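Tuesday | Chanida Wattanapong
1 min read

Members of the Tultmont shared workshop have built a two-arm sorting cell, named Arthur, around a small conveyor belt. The work surface is marked out in blue tape, and the project has taken 13 weeks so far.

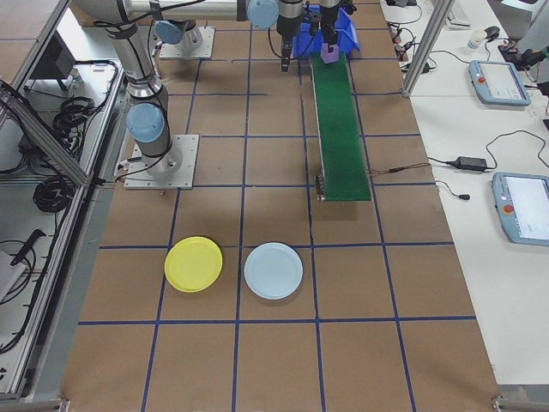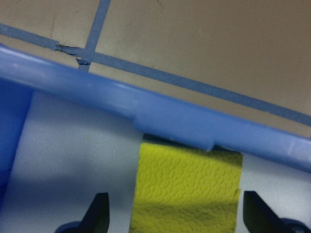
Usa Siriwan said the belt had been the simplest part to fit, and that teaching two arms to share one space - without either waiting on the other - had taken most of the evenings. Parts have cost £644 to date. The workshop will open the build to visitors in March.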